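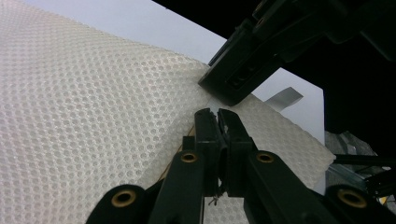 Rokeya Dewan:拆运输螺栓的那一步能不能挪到接水管前面?我按旧版的顺序做,机器推进柜子里了才翻到这一页,又整个拖出来一次。

已按这条意见调整。本章为 Fekow 前开门滚筒洗衣机的安装与首次使用部分,修订于2020年9月20日,与随机附带的纸质小册子不一致的地方,以本章为准。文中提到的零件名称见第二章零件图,故障代码见第九章。

4.1 安装前的准备

需要的工具:扳手(随机附带,放在滚筒内的塑料袋里)、水平尺、十字螺丝刀、一条旧毛巾、一只浅盆。

随机附件:进水管一根、排水管弯钩一个、运输孔塞盖一袋、密封垫圈两只、隔音底板一块。缺件请与售出的门店联系,不要用其他机型的零件代替。

安装位置应符合下列条件:

地面坚实平整。木地板、架空地板需要先垫一块整板,板与地板之间用螺丝固定。

附近有单独的冷水龙头和带接地的插座。插座不要正好位于机器背后,否则机器靠墙后无法拔下插头。

室温不低于冰点。放在封闭阳台的机器,冬季不用时要把余水放净,做法见 4.9。

左右两侧各留出一指宽的空隙,背面留出软管弯曲的余地。装入橱柜的,柜门要能完全打开,门上最好有通风格栅。

注意:搬运时不要抓住舱门、控制面板或洗涤剂抽屉。抬机器请由两人进行,手扶底部和顶盖后沿。

4.2 拆除包装和运输螺栓

1. 割断打包带,向上取下纸箱。割带子时人站在侧面。
2. 将机器稍向后倾,抽出底部泡沫。泡沫中间有一块凸起的圆柱,常会留在机器下面,请伸手确认已经取出。
3. 打开舱门,取出附件袋和说明书。
4. 转到机器背面,找到运输螺栓。用扳手逆时针旋松,先把每一颗都松开,再依次拔出。
5. 螺栓连同橡胶套、塑料套管应一起出来。如果只出来了螺栓,用手捏住套管左右晃动,慢慢往外拉。
6. 用塞盖把孔堵上,听到咔的一声为止。
7. 把螺栓、橡胶套和套管装进袋子,写上机器型号收好,以后搬家还要用。

警告:运输螺栓未拆除就开机,会造成剧烈震动和机体损坏,由此引起的故障不在保修范围内。

塞盖比孔略紧,用拇指按不进去的时候可以垫一块布,用螺丝刀手柄轻敲。

4.3 调平

机器不平是噪音和走位的主要原因。调平要在最终位置上做,在别处调好再推过去等于没调。

1. 把机器推到位。瓷砖地面可以先在脚下垫一块湿毛巾,推起来省力,推完抽走。
2. 松开所有支脚上的锁紧螺母。
3. 把水平尺放在顶盖上,先横放看左右,再竖放看前后。
4. 转动支脚升降,顺时针缩短,逆时针伸长。尽量让支脚短一些。
5. 双手按住顶盖对角,交替下压。机器不应晃动。换另一对角再压一次。
6. 将锁紧螺母向上旋紧,顶住机壳。旋紧时用另一只手扶住支脚,防止跟着转。

注意:后支脚够不着时,可以请人从前面把机器略微抬起。不要把手伸到没有支撑的机器底下。

Lenni Tikkanen 在论坛里问过支脚下能不能加防震垫。可以加,但四只脚要用同一种垫子,加完重新调平,而且不要与隔音底板同时使用。太软的垫子会让甩干时的晃动变大,装上后请先空转一次看看。

4.4 连接进水管

1. 打开龙头放一会儿水,把管道里的铁锈和沙子冲掉,再关上。
2. 检查进水管两头的垫圈是否在位,滤网是否朝向水源一侧。
3. 直头接龙头,弯头接机器背面的进水口。用手拧紧即可。
4. 慢慢打开龙头,擦干接头,等几分钟后用纸巾擦一圈。
5. 纸巾湿了,关龙头,卸下重装垫圈。不要靠加大力气来止漏。

进水口是塑料螺纹,用扳手很容易拧坏。

不要使用旧机器上拆下来的软管。软管不可对折、不可压在机器脚下,也不要拉得绷直,机器甩干时会有少许移动,管子需要一点余量。

只接冷水。本机自带加热,接热水会使羊毛和丝绸程序的水温失控。家里装有太阳能热水器且龙头为混水型的,请把手柄固定在冷水一侧。

水压过低时,进水时间会延长,屏幕上的剩余时间可能停住不动。这不算故障。水压过高的住宅应在龙头前加装减压阀,阀门可选用 Skelov 的通用件或同规格产品。

4.5 连接排水管

排水方式有挂在水池边、插入立管、接在水槽下水弯头上这几种,任选一种。

挂在水池边:

1. 把排水管卡进塑料弯钩。
2. 弯钩挂在池沿上,用绳子把它系在龙头或墙上的挂钩上。
3. 确认池子的下水口没有盖上,水能很快流走。

插入立管:

1. 立管口离地高度约 70 厘米。管口过低会出现边进水边漏走的情况。
2. 排水管插入一掌深,不要一直插到底。
3. 管口与软管之间留缝透气,不要用胶带或发泡胶封死。

接下水弯头:

1. 用刀切开弯头接口上的封膜。许多新装的水槽,这层膜是完整的,不切开水排不出去。
2. 套上卡箍,把排水管推到底。
3. 旋紧卡箍,再将软管中段抬高,固定在台面下方。

注意:排水管加长后,排水泵负担会加重。需要加长时请联系维修站,不要自行用胶带拼接。

4.6 通电和设置

1. 擦干双手,插上插头。不要使用拖线板。
2. 按住电源键,直到面板亮起。
3. 屏幕显示语言选项时,转动旋钮选择,按开始键确认。
4. 设置水硬度。自来水公司的网站或账单上一般可以查到;查不到的,选中间一档。
5. 设置提示音。想关掉结束音的,在这里选“静音”;故障提示音不能关闭。
6. 设置童锁。童锁打开后,面板上的其他键都不起作用,旋钮也一样。

语言选错时,同时按住温度键和转速键,数 3 下再松开,即可回到语言页。

Tihomir Grgić 写信反映,停电后再来电,机器停在原来的步骤不动。属于正常情况:来电后需要按一次开始键,程序才会继续。舱门在此期间保持锁定。若要取出衣物,请先选“排水”,等水位下降后门锁会自动松开。

4.7 首次空转

新机器的滚筒里可能留有出厂测试的水和少量油脂,第一次使用时不要放衣物。

1. 确认滚筒内没有附件袋、泡沫屑。
2. 关上舱门,打开龙头。
3. 在抽屉的主洗格中放半勺洗衣粉,不放柔顺剂。
4. 选“棉织物”,温度选最高一档。
5. 按开始键。
6. 进水后蹲下来查看机器底部和背面接头。
7. 甩干时把手放在顶盖上,感觉震动是否均匀。
8. 程序结束后打开舱门,用干布擦门封圈的内侧。

空转时有轻微的橡胶味,用过几次会消失。如果闻到焦味,立即拔下插头并联系维修站。

4.8 第一批衣物

建议第一批洗床单、毛巾一类耐洗的东西,先熟悉程序,再洗贵重衣物。新买的浅色织物与旧衣物分开洗一次。

分拣:

1. 按洗涤标签分,标签看不清的按较低温度处理。
2. 按颜色分白色、浅色、深色。
3. 掏空口袋,拉上拉链,扣好挂钩。
4. 文胸、丝袜、带细带子的衣物装进洗衣袋。袋口的拉绳要系紧,绳头塞进袋里。
5. 有金属装饰的,翻面后再装袋。

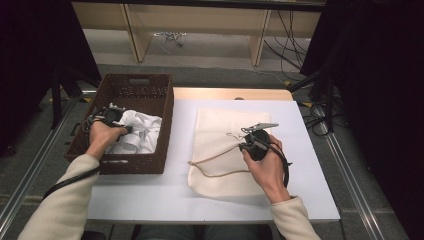

分好以后先称一下重量,或者凭手感估计:棉织物可以装到滚筒上方留出一只手掌的空隙,化纤装到一半,羊毛只装三分之一。床单和枕套不要叠着放进去,抖开后一件一件放,大小搭配。只洗一条床单时容易缠成一团,甩干时机器会反复停下来重新分布,遇到这种情况可以加两条毛巾。

被套洗之前把扣子扣上,否则小件会钻到里面去,洗不干净也甩不干。浴室防滑垫、带橡胶底的地垫不要放进本机。

洗涤剂的用量:

洗衣粉和洗衣液不要混用。液体洗涤剂要先把抽屉里的隔板放下,不放隔板,液体会在主洗开始前流走。用量按包装上的说明,再参考衣物脏污程度增减。泡沫过多时,机器会自动增加漂洗,时间变长。经常出现这种情况,说明放多了。

浓缩型洗涤剂,例如 Singhal 的凝珠一类,应放在滚筒底部,先放凝珠后放衣物,不要放在抽屉里。

柔顺剂倒在带花形标记的格子里,不要超过刻度线。毛巾和运动衣不要使用柔顺剂。

选择程序:

棉织物:毛巾、床单、内衣。温度按标签。
化纤:衬衫、混纺衣物。转速自动限制。
轻柔:窗帘、带网眼或凹凸纹理的薄织物、洗衣袋里的小件。滚筒摆动幅度小,水位高。
羊毛:标签注明可机洗的毛织物。结束后请立即取出,平铺晾干。
快洗:不太脏的少量衣物。不适合第一次洗的新衣物。
单脱水:手洗过的衣物。丝织物不要使用。

窗帘洗之前拆下挂钩和铅坠线。拆不下来的铅坠线,把底边卷起来用布条扎好。洗完趁潮湿挂回窗户上,靠自身重量可以拉平大部分褶子。

注意:关门前看一眼门封圈,有没有夹住衣角或袋绳。夹住的布料会磨破,水也可能顺着布料渗出来。

Teodora Bošković 建议把程序对照表剪下来贴在柜门内侧。表的单页版在本手册最后,可以直接撕下。

4.9 停用、防冻和搬运

一个月以上不用机器时:

1. 关龙头,拔插头。
2. 抽出洗涤剂抽屉,冲洗后晾干。
3. 舱门留一条缝。家里有小孩或宠物的,用布条把门固定在这个位置,不要让门完全敞开。

可能结冰的地方,还要放掉余水:

1. 在机器右下角的盖板前放浅盆,铺好毛巾。
2. 打开盖板,拉出应急排水软管,拔掉塞子。
3. 水流尽后塞回塞子,旋开过滤器,清理里面的线头和硬币。
4. 装回过滤器,旋到手柄成竖直方向。
5. 卸下进水管,把管内的水倒出来。

警告:刚用高温程序洗过时,里面的水可能很烫。等水凉了再打开过滤器。

搬家前,把运输螺栓按拆卸的相反顺序装回。找不到螺栓的,可向配件部订购,整套编号为 553。没有螺栓的机器只能直立搬运,并且要用毛毯塞紧滚筒与舱门之间的空隙。

机器在低温环境中运输后,应在室内放置一夜再通电。

4.10 安装后的常见情况

机器在甩干时走动。检查运输螺栓是否拆净、支脚锁紧螺母是否旋紧。两项都没问题的,再看地面有没有水。

有嗡嗡声但不进水。龙头没开,或进水口的滤网堵塞。关龙头,卸下水管,用钳子夹出滤网,在水下冲洗后装回。

门打不开。程序结束后要等门锁图标熄灭。图标一直不灭,多半是筒内还有水,先选“排水”。

显示 F13。排水不畅。检查下水弯头的封膜、软管有没有折弯,然后清理过滤器。清理完长按电源键,代码消失后重新选程序。

抽屉里积水。柔顺剂格的虹吸盖没有扣好,取下来冲洗,按到底。抽屉顶部的喷水孔结垢时,用旧牙刷刷掉。

白色衣物发灰。洗涤剂偏少或水硬度设得太低。把硬度调高一档,连续洗几次再看。

漏水检查从上往下做:先看进水接头,再看抽屉,然后是门封圈,最后看过滤器。Drestard 隔音底板下面有水时,要把底板抽出来晾干,检查清楚之前不要继续使用。

上门安装的用户,请在安装人员离开前一起看完一次空转,并在保修卡上签字。自行安装的用户,保修卡上“安装方式”一栏填“自装”,购机发票与保修卡一起保存。配件的订购方法和各地维修站的电话见第十章。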